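Equipamento > Bares e restaurantes > Pagamento e pré-venda

4 de junho de 2018
Por Ifeoma Ekpo

Voltgate Balcão: terminal de pré-venda para bares, cafés e pequenos restaurantes

O Voltgate Balcão é um terminal de mesa com impressora embutida que vende vales. O cliente paga hoje uma refeição, uma rodada ou um jantar de grupo, recebe um talão com código e gasta-o quando quiser. O fabricante, a Nukton, apresenta-o como uma forma de pôr dinheiro em caixa nos meses fracos sem ir ao banco. Vendemo-lo nesta loja desde fevereiro e convém que quem o compra saiba o que está a comprar.

O preço é de 427 euros, com IVA, e inclui o terminal, a fonte de alimentação, dois rolos de papel e o acesso ao serviço durante o primeiro ano. A partir do segundo ano há uma mensalidade, que o folheto refere em letra pequena na última página. Peça o valor por escrito antes de encomendar. A nós já nos deram dois diferentes.

Comecemos pela promessa principal. A Nukton fala em "financiamento pelos clientes". A expressão é simpática, mas um vale vendido é uma dívida. O restaurante recebe o dinheiro em fevereiro e serve o jantar em agosto, com a cozinha cheia e o peixe ao preço de agosto. Se gastou a receita a pagar a renda, vai ter de servir essas mesas sem entrar nada na gaveta. O terminal não avisa disto. Mostra um total de vendas em letras verdes muito grandes, e o total de vales por resgatar fica três menus abaixo, em Relatórios, Outros.

O folheto cita o caso da Tamura, uma casa de petiscos que terá vendido 3.751 euros em vales no primeiro mês. Não duvidamos do número. Gostávamos era de ver o do sexto mês, e quantos desses vales foram comprados por clientes que lá iriam jantar de qualquer maneira. Pedimos ambos à marca e ainda estamos à espera.
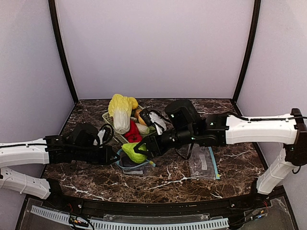 Quanto ao aparelho em si, há menos razões de queixa. O ecrã lê-se bem ao balcão, mesmo com sol de frente. A impressora é rápida e o papel é de medida corrente, coisa que não se pode dizer do modelo anterior. A memória interna guarda 4.000 vales ativos, o que chega e sobra para uma casa pequena. Sem rede, o terminal continua a vender -- mas não valida, e um vale já usado pode passar duas vezes se houver um segundo terminal na esplanada. A Nukton chama a isto "modo contínuo". Nós chamaríamos outra coisa.

A ligação ao programa de faturação merece um parágrafo à parte. Funciona de origem com o Hernley, na versão mais recente. Com os restantes programas é preciso exportar um ficheiro no fecho do dia e importá-lo à mão. Não custa muito, desde que alguém se lembre de o fazer à uma da manhã. Confirme também com o seu contabilista como quer tratar os vales, no momento da venda ou no do resgate. O terminal vem configurado para uma das hipóteses e só a assistência consegue mudar para a outra.

Há quem compre o Balcão a pensar em campanhas: recuperar o terraço, trocar o forno, salvar a casa do avô. O terminal tem uma função para isso, com meta, prazo e uma barra que vai enchendo. A comissão sobe nesse modo e o dinheiro só é transferido no fim do prazo, atingida ou não a meta. Para uma despesa urgente não serve. Para uma despesa que pode esperar, talvez compense perguntar primeiro aos clientes habituais, sem barra nenhuma.

Características
Ecrã tátil a cores, inclinação regulável
Impressora térmica embutida
Ligação por cabo de rede ou sem fios
Vales de valor fixo ou livre, mínimo de 50 cêntimos
Até quatro utilizadores com código próprio
Garantia de dois anos (a cabeça da impressora está excluída)

A quem o recomendamos: casas com clientela certa, que já vendem vales em papel e estão fartas de os carimbar. Nesse caso poupa trabalho e evita falsificações de fotocopiadora. A quem anda com a renda atrasada, sugerimos que faça as contas aos vales por servir antes de gastar mais dinheiro num equipamento -- e as traga à loja, se quiser, que as vemos consigo.

Entrega em cinco dias úteis. Devoluções aceites no prazo de catorze dias, com a caixa original e sem vales emitidos. A instalação é cobrada à parte.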